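1/ I finally had a whole free morning, so I'm going to do the thread I've been promising since the holidays, which is how I learned to cook rice and beans the way my aunt in Pralport makes them. It'll be long, get yourself a coffee.

2/ When I was little we took the bus down to Pralport every June, and there was always a pot on when we walked in. I never once watched how she did it. I was outside with my cousins until somebody yelled that it was time to eat, and I regret that a little now!

3/ So a couple of years ago I called her and asked for the recipe, and she said "well, you put in enough." Enough what? Enough everything, apparently. I wrote down the word enough on the back of an envelope and I still have it stuck to the fridge.

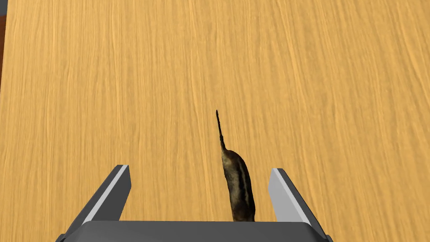 4/ My first pots were pretty sad. I skipped soaking the beans (I was in a hurry, I'm always in a hurry) and after 3 hours they still had a crunch to them. We had toast that night and nobody complained too much.

5/ These days I soak them overnight in plenty of cold water with a spoonful of salt. I know people go back and forth on the salt. My grandmother would have swatted my hand, but I like the skins better this way and I'm the one doing the dishes.

6/ The onion is where I used to rush the most. Give it a good long time on low heat, until it's soft and sweet and the kitchen smells like somebody loves you. Then garlic, then a bay leaf, then the beans with fresh water just over the top.

7/ Okay, since a few of you asked, my loose order of business for the day itself:

- Drain the beans, rinse them, and pick out anything that looks odd.

- Simmer with the lid tilted a little. I start tasting at 50 minutes and I eat 5 beans, because one bean can lie to you.

- Set out the bowls before you start the rice, or you'll be hunting through cupboards while it goes mushy (ask me how I know).
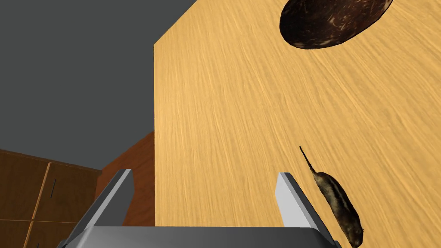
- Rinse the rice until the water is mostly clear, and once the lid is on, leave it alone. I have to walk out of the room for this part.

- Mash a scoop of beans against the side of the pot and stir them back in. My aunt calls this "waking up the gravy."

8/ I buy the small red beans at Sang, the little grocery on the corner by the bus stop. The big market has them too, but theirs seem to sit on the shelf forever, and old beans just never go soft for me. If you've got a shop where things sell fast, go there.

9/ Leftovers are the best part. Day two with a fried egg and some hot sauce, oh my goodness. I freeze the rest flat in bags, and one pot gets the two of us through 7 lunches if I hide a few behind the peas.

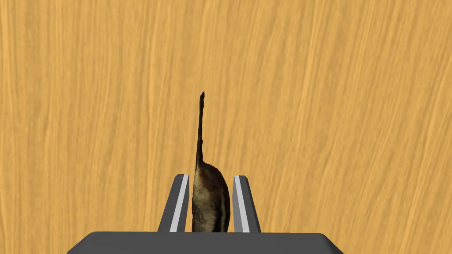
Light wood grain, seen from slightly above.

10/ Tell me how your family does it, please, especially if there's coconut milk or smoked anything involved. I'm calling my aunt again this weekend and I'd love to have something new to argue with her about.

Posted 18/03/2019 | Contact | Copyright | Back to top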